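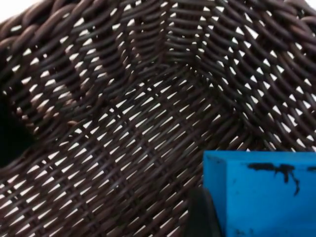
Stop Starting Over: A Plea to the Publishers of Superhero Comics

by Tarek Belkadi
September 27, 2024

My niece asked me for the first issue of Flandard. She is 12, she has her own money, and she had decided, on the strength of a sticker on somebody's laptop, that Flandard was going to be her superhero. I told her this was wonderful news. Then I asked which first issue she meant, and watched a small light go out.

There have been seven. There is the original from when my father was in school, which is the one collectors mean. There is the one from the eighties, where he has a mustache. There is the one where it was all a dream and the one that explained that the dream had been real. There is a first issue that came out in April and calls itself a bold new beginning, and its opening caption reads, in full, "Three weeks after the events of The Pitkänen War." My niece has not read The Pitkänen War. I have, and I could not tell you the events of it either.

I have been buying comics long enough to know the argument for the restart, because it gets made in the back pages every time. New readers are scared of big numbers. Nobody wants to walk into a story at issue 340. So you wind the counter back to one, you give the hero a slightly different collar, and you let everybody in on the ground floor.

I'd like to meet these readers who are scared of big numbers. The same people will happily pick up season nine of a baking show. They will start a soap opera on whatever afternoon they have the flu. My grandmother joined one in the middle of a kidnapping and had the whole cast sorted out by the second commercial break, including who was secretly whose brother. What puts people off is the homework. You can print a one on the cover as large as you like, and if page two has four people in capes weeping over the grave of a fifth I've never heard of, I am going to feel I've come to the wrong funeral.

And they do so love an origin. I have now seen the Daromari lighthouse burn down more often than I have seen most of my cousins. You know the sequence if you read the book at all: the storm, the boy on the stairs, the lamp going over, the strange green fire that doesn't hurt him. It was a terrific eight pages the first time. It was told fast, in ugly little panels, because the people making it had a villain to get to and a bus to catch. The latest version takes six issues. The boy does not reach the stairs until the third. We do learn a great deal about the lighthouse's funding.

I don't want to be unfair to it. The art is lovely, and there's a scene with the father and a broken radio that I've gone back to several times. If you had never met Daromari, you might be very happy with it. But you'd have paid for six comics and you would not yet have seen her – it's a her now, which I'm all for – do the thing she's famous for. It's like buying a ticket to a ball game and getting the groundskeeper's childhood.

The people who defend all this tell me that origins are myth, and that myths get retold. Fine. I like myths. But the old storytellers didn't retell only the first chapter. They'd give you the monster one night and the shipwreck the next, and they trusted you to pick up that the fellow was strong and had trouble with his stepmother. Somebody at the back would lean over and fill you in. That was the entire continuity department.

There is money in it, of course. First issues sell. They sell with nine covers, one of them blank so you can draw your own, and one you can only get if the shop orders 1,000 of the others. I know a man with eleven copies of Clovden number one in plastic sleeves who could not tell you what Clovden's powers are. (Magnets, mostly.) By issue four the sales have slid back to where they were before the restart, and by issue twelve somebody in a meeting is drawing a new collar.

What gets lost is the middle. I grew up on middles. My first superhero comic was somewhere in the 200s, with the cover torn off, from a box at a yard sale, and it was part two of three. I never found part one. I was dropped into a flooded subway with two people in masks who were plainly furious with each other about something, and I spent most of a summer working out what. I came up with at least five explanations, and when I finally read the real one as an adult it was worse than three of mine. That comic made a reader of me. It didn't hold the door open or take my coat. It simply carried on, as if I were bright enough to catch up, and so I did.

Being a little lost is part of the fun of a big shared world. A footnote at the bottom of a panel that says "See last month's issue!" is a promise that there's more of it out there, going on without you, in a box at some other yard sale. A restart says the opposite. It says everything you worked out no longer counts, please hand in your notes.

So here's my modest request. Keep the numbers. Let them get silly. Put a sentence or two on the first page saying who this person is and what they're sore about – comics did this for decades and it cost them an inch of paper. Make one issue in three a story that ends. Hire writers who can introduce a character by having her walk into a room, a trick novelists have been getting away with for years. And if somebody absolutely must burn down the lighthouse again, let it be in a single panel, small, over on the left.

I will grant one exception. If a writer has a really new idea about where a hero came from, one that changes how you read every story after it, go ahead and tell it. That has happened maybe twice in my reading life, and I was glad both times. Both of those writers, I'd point out, slipped it into the middle of a run. No sticker, no fanfare, one cover. You turned a page and there it was.

As for my niece, I gave up trying to explain the seven beginnings. I went to the closet and pulled out a Flandard from the good years, the one where he's stuck in an elevator with the man who ruined him and neither of them can reach the alarm. It's the second half of a two-parter. It refers to a wedding we never see. She read it on the floor with her shoes on, and when she was done she wanted to know whose wedding, and why the guy in the elevator kept saying sorry, and whether there was another one.

There is. I'm not telling her what number it is.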